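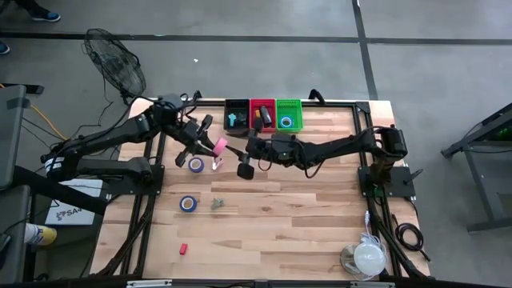 Re: Trillmont two-arm kit, worth it?

gondon_pete
Bought ours from Moodley for the sorting bench. Assembly took two days. Anyone else running one on tape rolls?

kerbside
Yes. Fine on rolls, fussy on small blocks. The grippers are good value for the money. 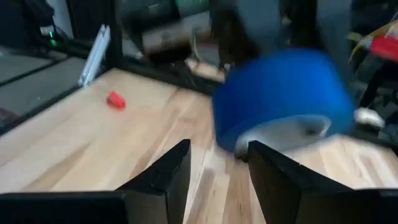
I'd still budget for spare fingers. Ours wore out in roughly 3 months.

Yolandi Mabuza
Disagree on value. A spare pair is $664 and the colour-coded bins are extra. Atcombe quoted us less.

gondon_pete
Did Atcombe include calibration?

Yolandi Mabuza
No, that's a separate visit. Booked for January.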